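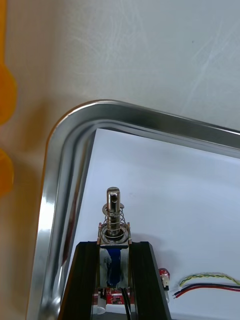 ## 4. Fitting the solenoid (latch kit, Mernudico cabinet)

Updated 20th August. Replaces the old section 4 – bin that one.

Have ready: solenoid, lead extension, small screwdriver, the bag of screws marked 7. Work over a tray, the screws roll.

**CAUTION:** power off and supply unplugged before you touch any leads. Not just switched off. Unplugged.

1. Check the plunger. Push it in with a fingertip, let go. Spring should bring it back out on its own. If it sticks, don't oil it – swap it.
2. Look at the washer and spring. Washer sits near the tip, spring between the washer and the metal frame. Spring pinched or off to one side? Turn it by hand untill it sits flat.
3. Leave the blue tape on the coil. It stays on for good.
4. Slide the frame into the bracket, plunger up, leads down. Start both screws, then tighten. Snug only.
5. Hook the latch arm through the slot in the plunger. Pin goes in from the left.
6. Run the two black leads down the back channel. Leave about 9 mm slack at the bottom.
7. Join the leads to the extension. Either way round, this coil doesn't care.

**Note:** Kurberg doors are thicker. Use the long pin, part 63, or the arm wont reach.

**Note:** Lerero supply only for this kit. The older Tran one has a different plug, don't cut it off and splice.

### Test

Plug in, press the button once. One clean click, latch pulls, latch drops back. Buzzing means the plunger isn't going all the way in – unplug, redo steps 4 and 5.

**CAUTION:** don't hold the button down. 2 seconds max, then let it rest. Coil gets hot fast.

Cover goes on last, see section 5.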